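Ornby Neighbours Help Board
Print this page | E-mail this page

Is a toy subscription box ever worth the money?

Posted 20/07/2026 by saltbush_flat

My sister-in-law has signed up to Steseo, the toy rental mob, and she won't stop going on about it. You pay $54 a month, they post you a box of wooden toys "matched to your child's developmental stage", and when the kid gets bored you post it back and they send another lot. She reckons it saves money and keeps the house tidy. Her house has never been tidy, so I'm taking that part with a grain of salt.

We've got a three-year-old who mostly plays with the saucepan lids. We live in a small unit and I do like the idea of things leaving the house again. But $54 every month strikes me as a lot for something we don't get to keep, and when I went looking for reviews they all seemed to be written by people with a discount code to hand out.

What I'd like to know:

Does anyone here pay for one of these after the free trial has run out?
What happens when a piece goes missing? The terms say "fair wear is covered" and then don't say what fair wear is.
Is there any truth in the developmental stage business, or is it just an age printed on a box?

I'm not after a lecture about screens, thanks. I asked something similar on another site and got a page and a half about screens.

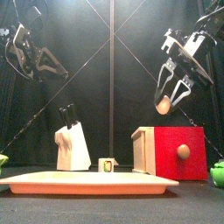
I should add that we'd be happy with second-hand. My partner is a bit funny about used toys but will come around if they can be washed. We've also got a birthday coming up in December and the grandparents want to be told what to buy, so if the answer is "get them to pay for it", I'm listening.

2 replies | Follow this post

wattle_and_daub

We had a subscription for nine months, though not with Steseo. It was a smaller outfit called Skurkik that I think has since stopped taking new families. So take this as the view of someone who did pay past the trial.

On the money: work out what you'd spend on toys in a year if you had no subscription at all. I mean what you'd really spend, from your bank statements. Ours was less than three months of fees. The companies compare their price with buying every toy in the box new at full retail, and no family I know does that. You'd buy one of those toys, maybe, and somebody's aunty would turn up with another.

On missing pieces: read the bit about the deposit or replacement schedule, which is usually a separate page from the terms. Ours charged $18 for any "component", and a component could be a whole truck or it could be one peg. We lost a peg. I argued, they knocked it off as a goodwill gesture, and then it happened again and they didn't. Before you sign, e-mail them and ask what one small piece costs if it vanishes down the back of a couch. If they won't give you a dollar amount in writing, I'd leave it alone.

On the developmental stuff: I wouldn't put much weight on it. The card in our box said the shape sorter was building "early spatial reasoning". Could be. So does putting shoes back in the cupboard. I went looking for anything showing that a rotating box does more for a kid than a few toys you put away and bring out again later, and I couldn't find it. What I found was the companies quoting each other's blogs. I'm no expert, and if somebody has a proper study I'd read it.

What the box did do well was variety. Mine got properly excited when it turned up. But the excitement was over the cardboard as much as anything, and by the end of the week we were back to the same tub of blocks.

If you mainly want things to leave the house, try this first. Put half the toys in a suitcase on top of the wardrobe and swap them at the start of each month. My lot greeted their own old train set like a stranger. It costs you nothing, and nobody charges you for a peg.

And check the return postage. With ours it was free only if you used the original box, and our toddler had got into the original box with a texta.

ninemile

toy library. end of thread

OK, slightly longer. Ornby has one, in the hall behind the Roy Street shops, open Saturday mornings in term. You pay once for the year and borrow two things at a time. It isn't fancy. Some of the puzzles are missing bits, but they write on the bag which bit is missing so you don't get blamed for it.

Downsides, since everyone loves to pretend there aren't any: the good stuff goes early, you do a couple of shifts a year or pay extra, and the ride-on cars are shocking. Things get a wipe between families but I give ours another go at home with warm soapy water. Don't soak wood. It swells, then the drawers and lids on things stop shutting properly, and you'll be paying for that.

For the birthday, get the grandparents to buy the membership and one decent thing. Play food and a cupboard or chest of drawers to put it in would be my pick. Plain, opens and shuts, sturdy enough to lean on. Ours has outlasted everything with a battery in it. Buy it used if you can, they hardly wear out. Have a feel along the edges for splinters, pull every drawer right out and look at the runners, and check the small bits against the age on the packet if the packet's still around. If there's no packet and it fits in a kid's mouth, I'd leave it behind.

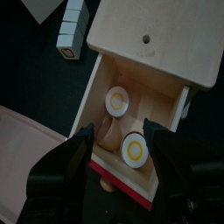 Filed under: Kids and family > Toys, books and play

Comments on this page

paddock_view
I do pay for Steseo and I don't have a code, so there you go. It suits us, we're a long way out and there's no toy library within an hour's drive. I agree the stage cards are fluff. Ours go straight in the recycling.

saltbush_flat
Thanks all. I e-mailed and asked about the price of a small piece. The reply said they "take a flexible, family-first approach", which isn't a number. Going to try the suitcase and have a look at the library on Saturday.

tin_roof_rusty
Watch the cancellation date. Mine renewed two days before I thought it would and they wouldn't budge. Same trick as the gyms.

wattle_and_daub
Should've mentioned that, yes. You can cancel on the website but the button's buried under "pause my journey". Take a screenshot once it goes through.

ninemile
The library's shut over the school holidays, so check before you drive down. The sign on the door is out of date too.

Print this page | E-mail this page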